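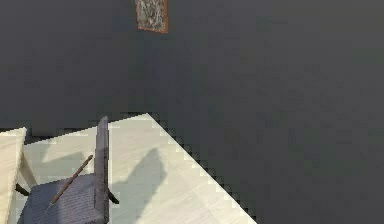 Meron Demissie asked in the replies whether the Cimusstead protest permit rule is still in force. It is. A short thread on where the case stands.

Threads > Courts > Free assembly

Last updated: 2021-02-10

1/ The rule says any gathering of more than 42 people needs a permit and a $100 fee. The town passed it in September, after the march on Gill Street.

2/ Police cited 186 people under it. Most paid. Perkisetti did not, and spent two nights in the county jail.

3/ Judge Sarkley threw out the Perkisetti citation last week. The ruling covers that one case only – the rule itself stays on the books.

4/ The written order says the fee was never posted where the public could read it. It does not reach the free speech question.

5/ A petition to repeal the rule has 2,047 names. The town clerk has to check them before the council can vote.

6/ If you paid the fine, you can ask for your case to be reopened. The form is at the clerk's window. Bring your citation number.

Filed under: Civil liberties, Local courts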